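Honholm arm vs Prevov gripper – wiping and squeeze bottles

mossgate: Anyone run both? We're on the Prevov two-finger now, fine on boxes, awful on anything soft. Budget is 2,000 so no fancy hand.

tinplate7: Wrist cam matters more than fingers imo. Fix your view first.

rk_bench: Disagree. We ran the Olerano controller with both, 295 wipes each. Camera swap did nothing, wider pads helped a lot. Compare with what a person does, flat palm, whole hand

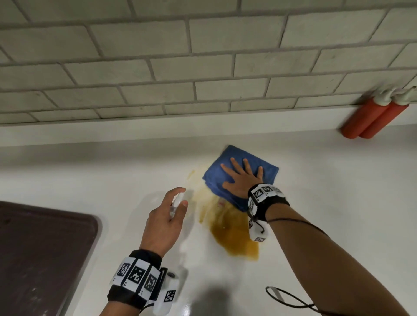
Cloth in the right hand, spray bottle in the left, marker bands on both wrists.

mossgate: ok that's alot more contact area than my pads

tinplate7: Sure, but a palm isn't a $953 gripper. And 295 wipes on one counter – meh. What about bottles?

rk_bench: Prevov dents them. Honholm slips unless you crank the force, then same problem. Never got either one to hold two bottles as easy as this, thumb on the front and done 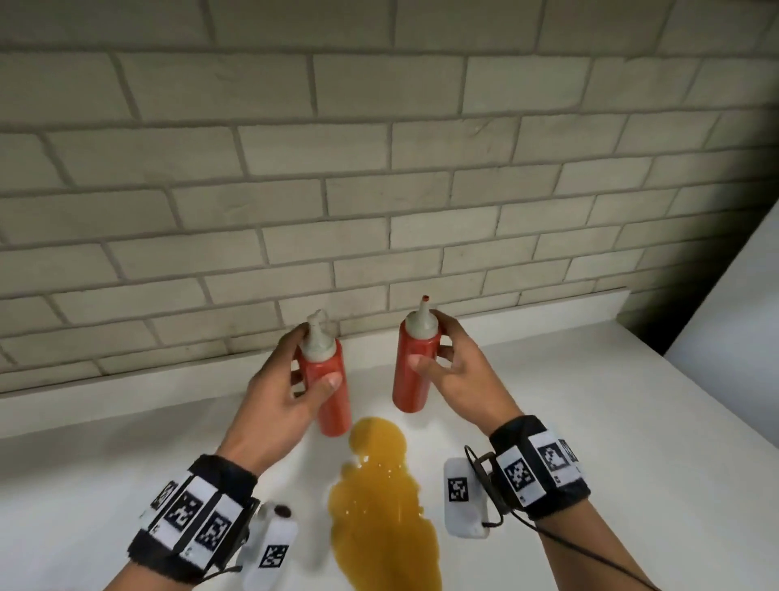

Does the Olerano controller let you cap grip force per object?
It does, but only through the config file, and you have to restart teh arm after each change.

mossgate: ugh, restart every time?

rk_bench: yep. 92 seconds on ours

tinplate7: Obradović pads fit the Prevov btw. Softer. Try those before buying an arm

mossgate: ordering a set, will post numbers in December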